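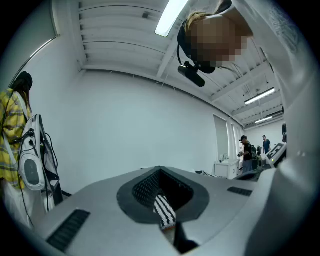 五月、月曜日 記入:セルヴァラジ・アカンダ

Pulldale湿地の夜間録音、二回目の回収分の整理。朝から夕方まで。

先週から続いているサンカノゴイの問題を、今日は最初に書きます。一回目の回収分では、サンカノゴイの検出がゼロでした。Anwaraさんは四月の終わりに南側の土手で、自分の耳で「ボー」という声を聞いています。野帳にも時刻が書いてあります。それなのに、同じ夜の同じ場所の録音から自動検出が何も出さないのは、おかしいと思っていました。

原因は前処理でした。去年、風の音を減らすために400 Hzのハイパスフィルターを入れて、その設定が今年のスクリプトにも残っていました。去年の対象はヒクイナとオオヨシキリだけだったので、問題になりませんでした。サンカノゴイの声はこの下にあります。つまり、声を全部切ってから声を探していました。恥ずかしいですが、記録として残します。

フィルターなしの元ファイルはVendsideのほうに全部保存してあったので、データの損失はありません。

やり直した手順
午前、今回の回収分644ファイルをもう一度、元の形で読み込み。設定ファイルの名前を変えて、去年のものと混ざらないようにしました。古い設定は「old」フォルダーに移動。消していません。
ハイパスを外すと、予想の通り、風の音がとても多くなりました。特に地点7は木が近くて、枝の音も入ります。スペクトログラムの下の部分がほとんど真っ白で、目で見るのも疲れます。
そこで、対象の種ごとに別の帯域で処理することにしました。低い声用と、ふつうの声用です。処理時間は長くなりますが、夜の間に動かせば困りません。

結果(途中)
サンカノゴイ:地点2で、候補がまとまって出ました。時間は日没のあとと、夜明けの前に集中しています。イヤホンではほとんど聞こえないので、大きいヘッドホンで確認しました。自分では本物だと思いますが、遠くの道路のトラックの音と似ている部分もあり、Anwaraさんに聞いてもらうまで「候補」のままにします。
ヒクイナ:地点2、地点7の両方で鳴いています。「キョッ、キョッ、キョキョキョ」と、だんだん速くなる声がきれいに入っていました。これはフィルターがあってもなくても結果がほとんど変わりません。
オオヨシキリ:多すぎて、今回は数えることをやめました。夜中でも鳴きます。低い帯域には影響しませんが、ヒクイナの弱い声を隠してしまうことがあります。
ウシガエル:これが一番困ります。低い帯域で、検出器がサンカノゴイと間違えます。音の長さと繰り返しの間隔が違うので、人間の目では区別できます。検出器にはまだ教えていません。

ウシガエルの見本音が必要です。地点7の録音に、ほかの音と重ならないものがあったので、切り出して練習用のフォルダーに入れました。ファイル名は「frog_」で始めています。もし同じ種類のものを見つけたら、同じ付け方でお願いします。
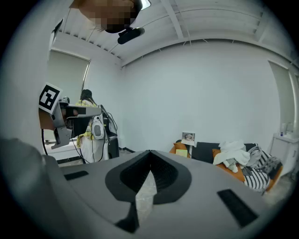

録音機について。Ralixの機械は、地点7に置いたものの時計がずれていました。回収したときに電話の時計と比べて、遅れていることに気がつきました。問題は、いつからずれたのかが分からないことです。最初からずれていたのか、電池を替えたときにずれたのか、少しずつ遅れたのか。地点2の録音機と両方に入っている音があれば、それを使って合わせられます。教会の鐘を探しましたが、地点7までは届いていないようです。雷なら使えるかもしれません。先週の中ごろに雷雨があったはずなので、明日その夜のファイルを見ます。

時計が直るまで、地点7の結果を「日没から何分後」という形の図に入れないでください。地点ごとの有無だけなら使っても大丈夫です。

もう一つ、マイクの風防。地点2の風防に小さな穴がありました。虫か、鳥がつついたのか、分かりません。音には影響がないように聞こえます。次に行くときに予備を持って行って交換します。予備は棚の下の段の、青いラベルの箱です(前に私が間違えて上の段と書きました。すみません)。

Greenbergの丘のほうの調査は、まだ始めません。Anwaraさんと昼に相談しました。私は早く始めたい気持ちがあります。ヨタカは五月から鳴き始めるので、遅くなると最初の時期を逃します。Anwaraさんの意見は、湿地の処理方法が決まっていないのに場所を増やすと、同じ間違いを広い範囲でするだけだ、というものでした。今回のフィルターのことを考えると、反対するのは難しいです。湿地のやり直しが終わってから、もう一度話します。土地の持ち主への連絡だけは、先にしておくことになりました。手紙の文はAnwaraさんが書きます。私の日本語は丁寧すぎて何を頼んでいるのか分からない、と言われました。

水位のメモ。回収の日、地点2へ行く道は長靴の上まで水がありました。一回目のときは普通に歩けた所です。アシの根元も水の中でした。サンカノゴイにとっては悪くない条件だと思いますが、ヒクイナの巣が低い所にあれば心配です。巣を探しに入ることはしません。今の時期に中へ入ると、親鳥が巣を離れるおそれがあるからです。水位の棒は土手から双眼鏡で読めるので、次からは毎回読んで、録音の記録と同じ表に書くことにします。欄はもう作りました。

カヤックの人たちが、北側の水路を通っているという話を聞きました。録音に人の声が入っている夜があり、笑い声と、水をたたくような音でした。声が入っている部分は、内容を聞かないで、その時間を除外してから保存します。前に決めたルールの通りです。看板を立てるかどうかは、湿地の管理事務所が決めることなので、事実だけをメールで伝えました。返事はまだありません。

分からないこと
サンカノゴイの候補は、一羽が場所を動いているのか、二羽いるのか。マイクが一つの地点では方向が分かりません。音の強さが夜によって違いますが、風向きでも変わるので、これで判断するのは危ないです。録音機を地点2の近くにもう一台置けば少し分かると思います。ただし、余っている機械がありません。
去年のデータも、同じフィルターを通しています。元ファイルが残っているなら、去年のサンカノゴイも調べ直すべきです。去年の報告には「確認されず」と書きました。正しくは「調べていない」です。報告の訂正が必要かどうか、Anwaraさんに確認。

明日すること
雷の夜のファイルを両方の地点で比べる。
ウシガエルの見本を増やして、検出器をもう一度練習させる。
Vendsideで去年の元ファイルの場所を探す。
ヘッドホンの右側の接触が悪いので、ケーブルを替える。

17時、低い帯域の処理を開始。止めないでください。画面は消えていますが、動いています。

追記(Anwara)
候補を最初の三つだけ聞きました。二つはサンカノゴイで間違いないと思います。もう一つはトラックです。残りは明日の午前に聞きます。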